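동네 소식: 드루스티아 공방 골목, 1월부터 '벽 없는 전시' 시작합니다

글쓴이가 직접 다녀와서 적는 이야기
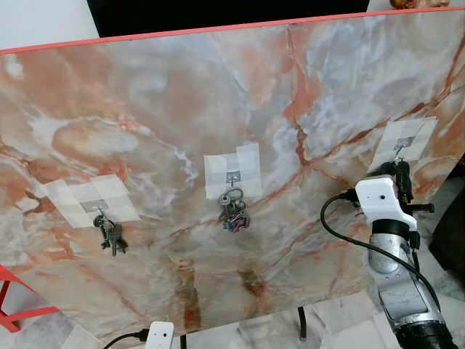 골목 전체가 전시장이 된다고요?

네, 저도 처음엔 무슨 소린가 했어요. 우리 동네 드루스티아 골목 아시죠? 시장 뒷문으로 나와서 국숫집 끼고 돌면 나오는, 그 좁고 살짝 오르막인 길이요. 거기 있는 공방이랑 가게들이 1월 한 달 동안 가게 안이랑 창가, 계단참을 전부 내놓고 작은 그림과 판화를 건다고 합니다. 못은 하나도 안 박는대요! 그래서 이름이 '벽 없는 전시'래요. (벽은 있는데 말이죠, 이름 얘기는 뒤에서 또 할게요.)

저는 어제 저녁 준비 모임에 슬쩍 끼어서 귤도 얻어먹고 이야기도 듣고 왔습니다. 모임은 액자 가게 '주르초'에서 열렸어요. 간판에는 Jurčo라고 적혀 있는데 다들 그냥 주르초라고 부르더라고요. 가게가 워낙 좁아서 늦게 온 사람들은 문가에 서서 들었고, 저도 그중 하나였습니다. 발이 시려서 중간에 한 번 나갔다 왔다는 건 비밀이에요.

작품은 모두 144점

이번에 걸리는 작품은 144점입니다. 생각보다 많죠? 저는 한 서른 점쯤 걸고 끝나겠거니 했거든요. 그중 64점은 동네 주민이 낸 거고, 나머지는 덴도프 판화 모임에서 가져온다고 해요. 덴도프 분들은 작년 가을에도 시장 2층에서 조그맣게 전시를 했었는데, 그때 보신 분들은 그 까만 고양이 판화 기억하실 거예요. 그 고양이도 다시 온답니다. 저는 그 얘기 듣고 혼자 박수 칠 뻔했어요.

크기는 전부 작습니다. 큰 건 아예 안 받았대요. 골목 가게들이 다 세 들어 있는 처지라 벽에 구멍을 내기가 곤란하고, 붙였다 뗐다 할 수 있는 가벼운 것만 걸기로 했답니다. 엽서만 한 것도 있고 공책만 한 것도 있어요. 무거운 액자에 넣어 오시면 돌려보낸다고 하니, 혹시 지금이라도 내볼까 하시는 분은 참고하세요. 아, 그런데 접수는 이미 끝났습니다. 저도 하나 내보려다가 놓쳤어요. 여름에 그린 토마토 그림이 있는데 다음 기회에 보여드릴게요.

작품 고르고 배치하는 일은 판화가 마테이 주리차(Matěj Ďurica) 씨가 맡았습니다. 우리 동네에서 산 지 꽤 되신 분인데 한국말로 농담을 저보다 잘하세요. 왜 하필 가게 안이냐고 물었더니 이러시더라고요.

"미술관은 마음먹고 가야 하잖아요. 단추 사러 왔다가 그림을 보는 게 저는 더 좋아요. 안 보고 단추만 사 가도 괜찮고요."

단추 가게 사장님이 옆에서 그러면 단추도 좀 사 가라고 하셔서 다들 웃었습니다.

어디부터 돌면 좋을까

정해진 순서는 없어요. 지도는 나눠준다고 합니다. 200장 찍었는데 떨어지면 더 찍을지는 아직 안 정했대요. 종이 지도 모으시는 분들은 서두르시는 게 좋겠습니다. 그림지도라서 꽤 예뻐요. 우체통 자리가 반대편에 그려져 있긴 한데, 모임에서 누가 그걸 지적했더니 이미 인쇄가 끝났다고 하시더군요.

제가 추천하는 길은 아래쪽에서 올라가는 쪽입니다. 국숫집에서 시작해서 단추 가게, 구두 수선집, 주르초를 지나 맨 위 찻집 페시에르(Fesier)에서 끝나는 길이요. 끝나고 바로 앉을 수 있거든요! 페시에르에서는 전시 기간에 지도를 보여주면 생강차를 싸게 준다고 합니다. 얼마나 싼지는 사장님이 말끝을 흐리셨어요. 제가 두 번이나 물어봤는데도요.

구두 수선집은 점심때 문을 닫으니까 그 시간은 피하시고요. 국숫집은 반대로 점심에 사람이 너무 많아서, 그림 보러 들어갔다가 줄 서 계신 분들하고 어색하게 눈이 마주칠 수 있습니다. 사장님은 안 먹고 그림만 보고 가도 된다고 하셨는데, 멸치국물 냄새를 맡고 그냥 나오실 수 있을지 모르겠네요. 저는 못 합니다.

계단이 많은 길이라 유아차나 휠체어로 오시는 분들은 조금 불편하실 거예요. 이 얘기도 모임에서 나왔습니다. 위쪽 큰길에서 들어오면 페시에르와 주르초까지는 계단 없이 갈 수 있고, 아래쪽 가게 작품들은 사진첩으로 만들어서 찻집에 두기로 했답니다. 사진첩보다 경사로가 먼저 아니냐는 의견도 있었는데, 그건 골목 공사 얘기랑 엮여 있어서 이번 달 안에는 어렵겠다고 하네요. 저도 좀 아쉬웠어요.

사도 되나요?

제일 많이 물어보실 것 같아서 제가 대신 물어봤습니다. 되는 것도 있고 안 되는 것도 있대요. 이름표 구석에 파란 점이 찍혀 있으면 파는 작품이고, 없으면 구경만 하는 작품이에요. 값은 가게 주인이 아니라 작가가 정하고, 산 그림은 전시가 끝난 뒤에 찾아가시면 됩니다. 계산은 주르초에서 한꺼번에 받는다고 해요. 국숫집에서 그림값 내시면 안 돼요. 국숫집 사장님이 꼭 써달라고 하셨습니다.

아이들 그림은 따로 모아서 구두 수선집 창가에 걸립니다. 전부 파란 점은 없고요. 주제가 '우리 집에서 제일 시끄러운 것'이라던데, 저는 벌써 누구네 집 아빠가 그려져 있을지 궁금해서 죽겠어요.

판화 찍어보는 자리도 있습니다

주리차 씨가 전시 기간 중에 판화 체험을 두 번 엽니다. 장소는 주르초 안쪽 작업대이고, 시작은 두 번 다 오후 2시예요. 날짜는 가게 문에 써 붙인다고 하니 지나가다 한번 봐주세요. 고무판이랑 잉크는 준비해 주시니까 앞치마나 버려도 되는 옷만 챙기시면 됩니다. 잉크가 안 지워지거든요. 제 베이지색 코트 소매가 증인입니다.

마지막으로 이름 얘기요. 원래 후보가 '못 없는 전시'였는데, 읽기에 따라 '못난 전시'처럼 들린다고 반대가 나왔대요. 그래서 벽 없는 전시가 됐는데, 이번에는 벽이 없으면 대체 어디에 거느냐고 묻는 전화가 가게로 오고 있답니다. 전화 받느라 액자를 못 짠다고 하시니까 궁금한 건 되도록 직접 들러서 물어봐 주세요. 귤은 아직 좀 남아 있을 거예요.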